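About Prila

Prila makes a hand-held gripper kit for teams that teach robots to handle household objects. We started in March with one bench and a single customer, Drimby. There are now 17 of us, and we have shipped over 576 kits.

The kit comes ready to use. You hold the grip, work the fingers and pick things up the way you normally would, on an ordinary table in an ordinary room. No robot arm is needed on site.

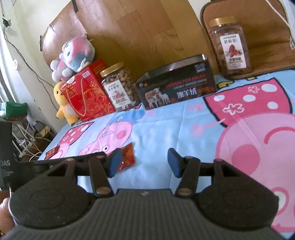 Finger pads are sold separately in packs of 80 and fit every version we have made. Repairs are done at our Wong Street shop, and most kits go back out the same week.

We also offer a recording service called Virnex. Customers send us a list of tasks, and our staff record them and deliver the files. The current list covers 145 tasks.

Page updated 5/17/20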